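Nothing in the Oven
Toy cookers have had better refits than most of our kitchens. Joelle Abou Jaoude spends a month making imaginary toast

I have been renting for long enough to know a landlord's cooker when I see one. It is white, or was. The symbols round the dials have been scrubbed off by a succession of conscientious tenants, so that you choose between grill and fan by memory and smell. The toy oven I have been living with since September has a brick-pattern splashback and a red bar across its window. It's smarter than mine, and it has never been asked to do a lasagne.
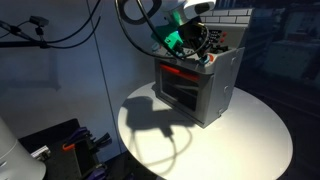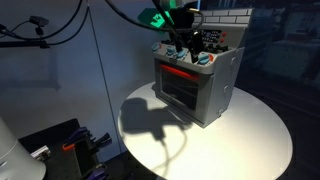

Mandla Chauke told me over the phone that the food was always the least of it. In his house the children would spend a whole morning setting the temperature and arguing over whose turn it was to say it was hot, and the plastic chicken might go in once, near lunchtime, mostly to please an adult. He had bought them a basket of felt vegetables. It was being used as a hat.

I heard versions of this from everyone I asked, and I asked a lot of people. A short note in the spring issue inviting readers to tell us about their toy cookers brought in 237 letters and emails, which is more than we got for the pensions special. Hardly any mentioned cooking. They were about knobs. Knobs that clicked, knobs that had come off and been swallowed by a dog called Trevor, knobs that a grandfather had replaced with the tops of milk bottles, to lasting resentment.

The knob is where the money goes, or ought to. At Bodin, where they have been making play kitchens long enough to be smug about it, Corentin Boyer let me spend a happy hour turning things. A good one has what he calls a shoulder: it resists, then gives, then stops. A bad one goes round for ever. Children, he says, will forgive a hob with no pans and a door that doesn't shut, but a dial that just spins is found out inside a minute and after that the whole appliance is under suspicion. I asked whether anyone at Bodin had thought of making full-sized cookers. He said they had their hands full.

Then there is the matter of glow. The cookers of my childhood had rings printed on the hob in orange, and you were expected to do the rest yourself. Now there's a market for a bit of red behind the window, the suggestion of an element getting on with things. I came to this prepared to disapprove. I had a paragraph ready about imagination. Then I put a wooden fish finger in front of an oven with a red bar in its window and caught myself wondering how long to give it.

The museum at Rerkbridge holds 1,498 toy domestic appliances, most of them in drawers, and Yee-man Tsao pulled out a good many of them for me with the patience of someone who had cleared her afternoon. The early tin ranges are lovely and mildly terrifying. Several were meant to be lit. There's a black one with a tiny brass rail and a scorch mark up the back, and she handles it in gloves, more for its sake than hers. After that the fire goes out and the printing begins: painted flames, painted kettles, one oven door with a roast chicken lithographed permanently on the inside, so that dinner was ready every time you looked and could never be served.

What struck me, going from drawer to drawer, was how closely the toys follow the showroom. Eye-level grills arrive in miniature. So does avocado green, and so, sadly, does brown. There is a toy microwave from the point when everyone wanted one, and it is mostly a door. You could date a house by its toy cooker, Tsao thinks, except that toys get handed down and end up a generation behind, so there are children now baking in the kitchen their mother's aunt was pleased with.

Which brings us to the brick. White brick-shaped tiling has got on to the walls of every café and every flat I have failed to be offered, and it has reached the nursery as well. I counted four toy kitchens with some form of it in a single shop. Anatole Barbier, who sells them, showed me a Wila catalogue with a splashback on nearly every page. Nothing will ever splash it. No parent will go at the grouting with a toothbrush. He thinks it is there for the buyer, who is generally five foot six and has just had an argument about tiles.

The Zundico range goes further and offers an extractor hood. It makes a noise. I asked Barbier if there was any way to make it stop and he said that was the question he was asked most.

My own month of imaginary catering has been instructive. I set the thing up for visiting children and kept a loose eye. The younger ones press buttons, all of them, in order, then go back and press the red ones again. The older ones open cafés, and the cafés are badly run. I waited a long time for a boiled egg and was brought a sock, then told the kitchen was closed. A girl of four made soup with great concentration, tasted it, pulled a face and sent it back to herself.

Adults behave worse. Put a small oven on a round table in front of grown people with drinks in their hands and they will go straight for the controls. One friend tried to set the clock. Another, who has eaten takeaway at my expense since we were students, bent down, peered through the window and told me it needed another ten minutes.

Meanwhile the real cooker has lost its grill. The agent is sending somebody to look at it on a date to be confirmed.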